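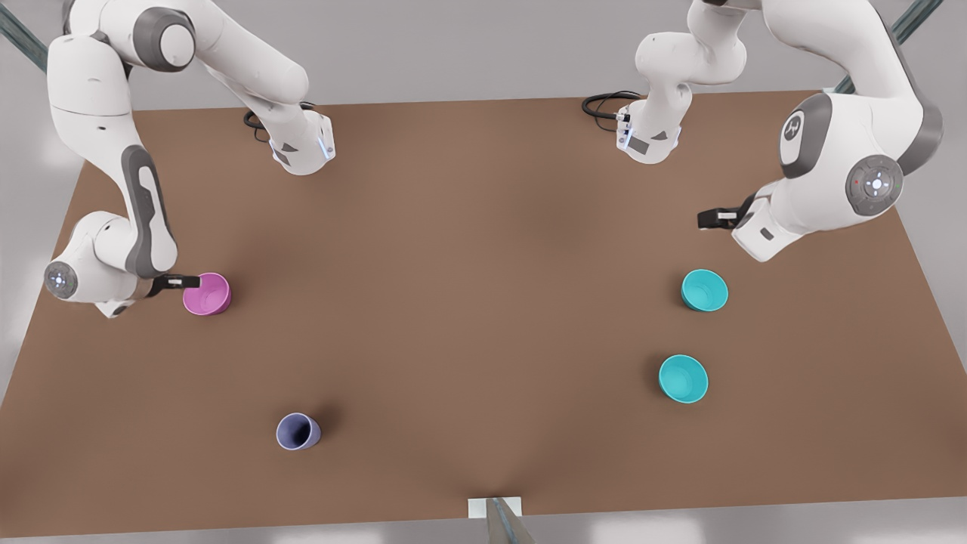

Open Afternoon at the Cellthorpe Automation Laboratory

The Cellthorpe Automation Laboratory opened its doors to members of the public in March, and 157 visitors signed the register between one o'clock and the close at six. Staff and students presented current work on two-armed manipulation, conveyor sorting and machine safety. The Laboratory thanks all who attended, and in particular the parties from Fladden, who traveled by coach and stayed through the final session.

Visitors were received in the lower hall by Zorica Vukadinović, Head of the Laboratory, who gave a short address on the history of the building and the purpose of the afternoon. The Laboratory has held an open afternoon in each of the past six years. Attendance this year was the highest of these, and the rooms on the upper corridor were at times quite full. Ms. Vukadinović noted that a number of present students first came to Cellthorpe as visitors on such an occasion.

The principal demonstration was given in Room 43 by the Firnura project, which studies how a pair of robot arms can share one tabletop. The project does most of its early work in simulation. The arms, the table and the objects on it are modeled in software, and a control program is tried there many times over before any hardware is switched on. Visitors watched the simulated workspace on the large wall display while Zoriana Dmytriv, who leads the project, explained the progress of each trial.

The task chosen for the afternoon was the handling of cups. The simulated table holds four of them: one pink, two turquoise and one lavender-gray. The pink, standing upright on the left side of the picture, is the one being approached, with the black fingertips of the gripper brought against its side. The second arm waits over the table with nothing in its grip. The lavender-gray cup lies on its side, and it was this cup that drew most of the questions.

Dr. Dmytriv explained that an upright cup can be approached from many directions, while a cup lying down leaves the program with fewer good choices. The gripper must come in at a suitable angle, and the arm behind it must be able to reach that angle without passing through the space needed by its neighbor. In the simulation, a poor choice costs nothing but time. Trials can be stopped and begun again from the same starting arrangement, and the project keeps a record of each one. The set prepared for the open afternoon came to 854 trials, a selection of which was shown.

Several visitors asked why the left and right arms appeared to have been given the wrong names. Arms are named from the robot's own point of view. As the view on the display faces the robot from the opposite side of the table, its right arm appears on the left. Kazimiera Kurek, a doctoral student with the project, handed out a one-page sheet on this and other terms used in the room. Copies remain available from the front office.

A second group of questions concerned the step from simulation to real equipment. Ms. Kurek replied that friction and the give of a gripper's fingers are difficult to model well, and that a program which does well on the screen will often need to be adjusted afterward. The project spends a good part of each term on this. She also described the practice of varying the placement and color of objects between trials, so that the program does not come to depend on one arrangement.

In the adjoining room, Lies Claeys presented the Ezzat sorting line, a small conveyor on which parcels are read, weighed and directed to one of several bins. Visitors were invited to prepare parcels of their own at a side table and to follow them along the line. Ms. Claeys reported that the line ran for the whole afternoon with one short stop, caused by a label applied over the corner of a box. The younger visitors were keen on this exhibit, and the supply of parcel paper ran out shortly before five.

Laiba Baloch, the Laboratory's safety officer, gave two talks on working near moving machinery. She set out the rules that apply at Cellthorpe, including the marking of floor areas, the placing of stop buttons and the training required before any person may work alone with an arm. The second talk was moved to the lower hall on account of numbers. Ms. Baloch has kindly agreed to repeat it for teachers, at a time to be announced.

Comment cards were collected at the exit. Many visitors praised the patience of the students in answering questions. Others asked for more seating in Room 43 and for larger signs on the upper corridor, where the way to the stairs was found to be unclear. Both matters have been passed to the building office. A request for a longer period of questions after each demonstration will be considered when the program for next year is drawn up.

Schools and societies wishing to arrange a group visit outside the open afternoon should write to the front office, giving the size of the party and the ages of those attending. Groups seeing the Firnura demonstration are asked to arrive ten minutes before the start. A scarf and a pair of child's gloves left in the lower hall may also be claimed from the office.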